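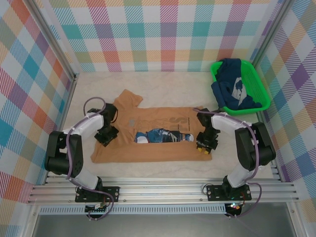 Shirt folding: how many demos before I stop kidding myself?

Forums > Manipulation > Learning from Demonstration > Data collection

Tagged: two-arm, cloth, teleop

Posted by yeoman_bench in June

I'm 100 episodes into folding and I'm not convinced any of it is worth training on. Two arms on the front rail, top-down view, one T-shirt per episode out of the basket. The orange one is giving me the most trouble. It has another garment tucked up inside it, and the operator has to decide whether to pull that out first or fold the whole bundle. Half my episodes go one way and half go the other.

The policy I trained on the first batch grabs near the collar, lifts, and then hangs there. Loss looks great, of course. Loss always looks great.

Before I spend the rest of the month on this, has anyone got cloth working from demos alone, on shirts that weren't in the training set? I don't mean a video with the good take picked out.

---

traltau_dan wrote:

100 is nothing for cloth. We didn't see a sensible second fold until well past that, and we were starting from flat shirts. Yours is bunched up at the collar with a sleeve in the pile, so you're asking for flattening and folding in one go. Split them. Record flattening as its own task.

---

hudasier wrote:

Disagree with Dan. Split them and you get two policies that each work and a handoff that doesn't. I lost most of a spring to that.

Your problem is the mixed strategy. If one operator pulls the inner piece out and the other leaves it, the model averages the two, and the average of those is an arm hovering over a collar. Pick one and throw the rest away.

---

yeoman_bench wrote:

Throw away half? That's 6 evenings of my life.

---

hudasier wrote:

Yes.

---

Reece Holroyd wrote:

I'd want to know about the walls before anybody collects anything else. That's a very loud plaid on three sides. Do you change it between sessions or is it the same cloth every time? If it never changes, I wouldn't trust a result from that booth anywhere but that booth.

---

yeoman_bench wrote:

Same for this whole batch. I was planning to swap it later.

---

Reece Holroyd wrote:

"Later" is what everyone says. Swap it now, and the tabletop too. Pale cream is about as easy as it gets for picking out an orange shirt. Try a tan one and see how proud you are.

---

traltau_dan wrote:

Backgrounds are a side issue while it can't fold the shirt it was trained on. And I still say split the task - hudasier's handoff failed because the first policy had no clear end state, if it's the same setup I remember.

---

hudasier wrote:

It had an end state. It was "flat." Define flat.

---

Jordan Pilkington wrote:

Has anyone looked at the operators? We had 3 people on a sock task and one of them paused before every grasp to think. The model learned the pause beautifully. Your "hangs there" sounds a lot like that. Plot gripper speed per episode before you delete anything.

---

yeoman_bench wrote:

OK, plotted it. 29 episodes have a long stop right after the collar grasp, nearly all of them with something tucked inside the shirt. So Jordan and hudasier both get a point, which annoys me.

I'm dropping those and re-recording with the rule "inner garment comes out first, no exceptions." One shirt per episode still, no split for now. Sorry Dan. I still don't expect it to handle a shirt it hasn't seen, but I'll post the rollouts, bad ones included.

---

traltau_dan wrote:

Post the failures first. And keep the 29 somewhere, you'll want them when this doesn't work.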